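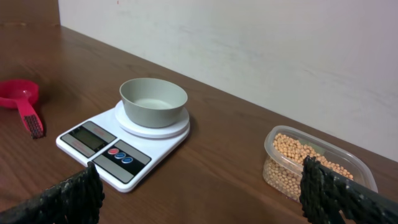

## Bean diary, a thread

**1/** Spent August teaching two robot arms to weigh soybeans. Scoop, bowl, kitchen scale - that's the whole job, and I still dream about it.

**2/** We're gathering examples for the Trudstead model. One example is one full run, driven by hand from start to finish. Goal for this task is 222. I'm at 50!

**3/** Biggest lesson so far: move stuff! Turn the scale a little, slide the beans over, start the scoop somewhere new. My first 14 runs were way too neat and Miyuki made me redo half of them (she was right, ugh).

**4/** The grab is the part I love. Handle in the jaws, scoop down in the beans, scale sitting at 0 while the other arm hangs out wide open. 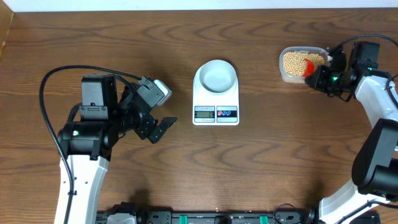 **Huệ Tô**

**5/** Please keep your slow runs, btw. If you miss the handle and go back for it, that's a good example too - the model needs to see how a person fixes it.

**6/** I save every 7 runs and stretch my hands. Lộc does 14 in a row and then complains about his wrists all through lunch.

**7/** Lentils next. Send help, or at least a smaller scoop.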